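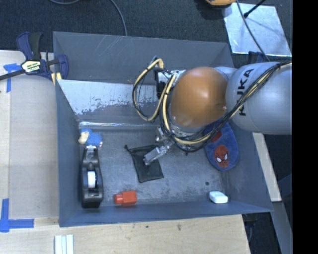

Thanks for stopping by! These are the questions that land in my inbox most often about the house rules for our bin-picking cells, so I've gathered them in one spot. If yours isn't here, send it along and I'll add it – Sarla Prajapati, cell safety and practice, Urnar site.

## Rules for the picking cells

### Who do these rules apply to?

Everyone who works at a cell, including visitors from Stadarau and people who are only dropping in for an hour to try an object or two. I know it feels a bit much when you've been doing this for years, but the rules are short and we'd much rather everybody worked the same way.

### Do I really have to clamp the bin every time?

Yes please. A bar clamp over the rim is fine, as long as the handle and bar stay outside the arm's path. Give the bin a good firm push with your hand before you start, and if it shifts at all, tighten up and push again.

### What's the blue tape on the table for?

It marks where things belong. If a mark has lifted or gone ragged, peel it off and lay a new one in the same place, and don't leave the old bits behind (we've had cells with three generations of corners on them, and it gets confusing in a hurry).

### How should the cables sit on the arm?

With enough slack for the wrist to turn through its whole range, and no more than that. Jog the arm slowly to each corner of the bin before the first run of the day and watch the loop the whole way. If it drags on the bin wall or catches on anything, stop and re-dress it. Form 13 is the one to fill in.

### Can I reach in to fix an object that's fallen badly?

Only once the arm is stopped and you've got the pendant in your hand. This is the rule I'm fussiest about, and I'm afraid I won't budge on it. A pause in the program doesn't count as a stop, even when you can see the gripper is nowhere near you.

### What speed should I use for a new object?

Start at 118 mm per second or less for anything the cell hasn't handled before, and soft goods in particular – drawstring pouches, plush toys, slippers, that sort of thing. Fabric bunches and snags in ways that a box never will. After 200 clean picks you can ask for the limit to be raised, and Ostrowski's team will usually get back to you the same afternoon.

### May I mix soft and hard items in one bin?

You may, and we encourage it! Just keep glass and anything with liquid in it out of the mix, and check caps are on tight.

### When does a scuffed bin need replacing?

Scratches and rubbed patches are fine. Cracks, sharp edges or a wall that flexes under your thumb are not. Spares are kept in the Caton store, bay 4, and you don't need a signature to take one.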